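Gimholm Community Learning Trust
2025-05-30

1/ The Trust has now closed its review of the school bag guidance issued to families in April. Our thanks to all who replied. This thread sets out the revised guidance in full, and replaces the earlier leaflet.

2/ The guidance applies to pupils attending the after-school study programme at the Gimholm centre. It doesn't apply to the holiday programme, for which a separate list is sent out with the booking letter.

3/ We received 24 replies. Most concerned the weight of bags at the end of the day, and the number of items left behind in the study rooms. Several families asked for a simpler list. The new list is shorter by half.

4/ What to bring each day: one backpack, one pencil case, one reading book, one exercise book, and a water bottle with a lid that closes fully. A calculator is needed only on mathematics days. These are shown on the programme timetable.

5/ Reading books may be in any language spoken at home. Picture books are welcome at every age. Pupils in the history group may keep the same book for the whole of the half-term, and should bring it to each session of that group.

6/ Large or flat items should go in first, against the back of the bag. Hard cases go next, upright if the bag allows. Soft items fill the space that is left. Small items belong in the outer pockets, where a child can reach them without emptying the bag on to the table.

7/ Please write the pupil's name and group on a card and place it in the window of the bag, if the bag has one. If it has no window, a tie-on label will be supplied at reception on request. Home addresses should not be shown on the outside of any bag.

8/ A backpack with a card window and a mesh front pocket, and the kinds of item that go with it:

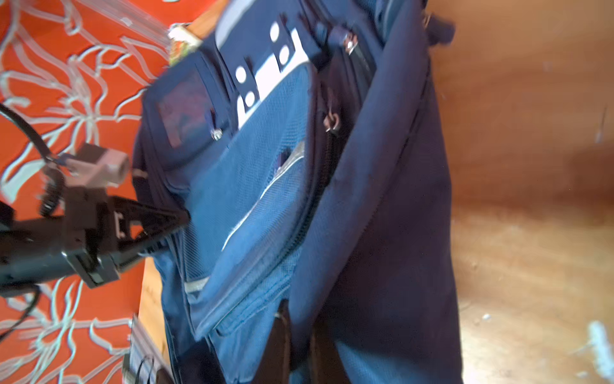
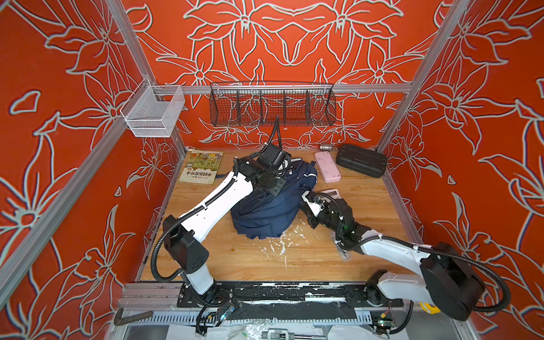 9/ Mesh pockets are suited to things that are wanted often. They are not suited to coins, keys or house passes, and we ask that these be kept in a zipped pocket. The Trust can't accept responsibility for money or keys lost on the premises.

10/ On pens: one pen and two pencils are enough for any session. Pens should be capped or retracted before they are put away. Ink on book covers was the most common complaint from our library desk this year.

11/ On food: a small packet or a piece of fruit may be carried for the break. It should be kept apart from books and papers. Please do not send food in glass jars. Nuts are not permitted anywhere in the building.

12/ On plastic wallets and sleeves: these are useful for loose worksheets, but they should be emptied weekly. Tomomi Kuroda, who leads the junior group, has asked that old worksheets go home at the end of each unit and stay there.

13/ Reflective strips on bags are strongly advised for pupils who walk or cycle home. Strips can be sewn or ironed on to an older bag. Ironing is not suitable for every fabric, so please check the care label first.

14/ Pupils in the junior group will have a short packing session in their first week. They will be shown the order given in post 6 and will then pack their own bags. Older pupils may join if they wish. Parents and carers are welcome to stay for it.

15/ Lost property: unclaimed items are held for 21 days. Named items are returned to the pupil's group. After that period, usable pencil cases and calculators are passed to the lending shelf, and books are offered to the reading corner.

16/ The lending shelf is open to all pupils. A calculator or pencil case may be borrowed for 14 days and renewed once. No charge is made, and no form is needed - please give the pupil's name at the desk.

17/ The Trust has set aside 2,000 pounds for families who need help with the cost of a bag or study materials. Requests are dealt with in confidence by Edmund Wróbel. Proof of income isn't required.

18/ A question raised by several families: wheeled bags. These are permitted on the ground floor only. The stairs to the upper study rooms are narrow, and wheeled bags must be left on the rack by the entrance.

19/ The revised guidance is available in Korean, Japanese, Polish and Chinese, as well as English. Printed copies can be collected from reception. Please tell us if a large-print copy would be helpful.

20/ Questions about the guidance should be addressed to Min-kyu Bang at the centre office. Replies to this thread are read during office hours, but personal details should not be posted here.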